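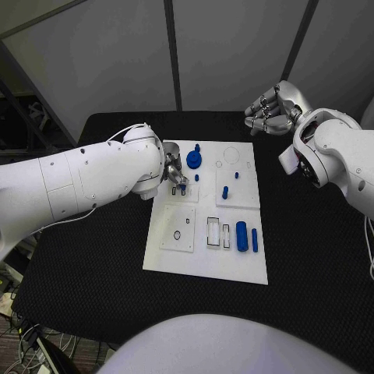

How should a store decide that two customer records belong to the same person?

A store should compare the email address first, then the phone number, and join the records only when at least one of them matches exactly and the surname agrees. Names and street addresses on their own lead to too many wrong joins.

4.2 Merging of customer records

The rule above was applied to the full set of records supplied by Agbayani, a seller of kitchen goods with 8 shops and one online store. Each shop kept its own till records until November, when they were moved to Javex, the platform that already ran the online store. The move brought together 1341 records that shared a surname with at least one other record from a different source. These records form the test set for this section.

Records from the tills were often thin. Many held a surname and a phone number and nothing else, and the number had been typed in by shop staff during a sale. Online records were fuller but had faults of their own, chiefly old email addresses and accounts opened a second time after a forgotten password. Spaces, dashes and country codes were removed from all phone numbers before any comparison was made.
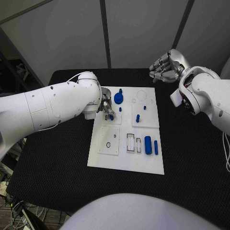
Two matching tools were then run on the cleaned records. Utetti follows fixed rules and gives the same result each time it is run. Lusmont gives every pair of records a score and leaves the store to set the point at which a pair is joined. Both tools were used with their default settings, except that automatic deletion of the older record was turned off in each.

A sample of 200 proposed joins was read by hand. Two readers worked apart and were not told which tool had made a given proposal. Where they disagreed, the pair was treated as unresolved and left out of the error rates — a cautious choice, and one that favors neither tool. Shared household phone numbers were the most common source of disagreement. A parent and an adult child may give the same number for years, and the till record alone offers no way to tell them apart.

Figure 3. Two white robot arms over a black tabletop, with a white board holding nine blue objects. 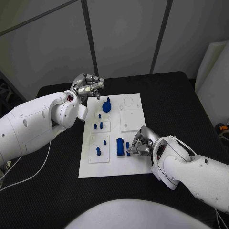
Wrong joins were given more weight than missed ones in the analysis that follows. A missed join leaves a customer with two sets of reward points, and shop staff can correct this on request. A wrong join may show one customer the orders and delivery address of another — a harm that is hard to undo once a message has been sent. For the same reason, all records marked as trade accounts were held back from both tools and are treated separately in Section 4.3.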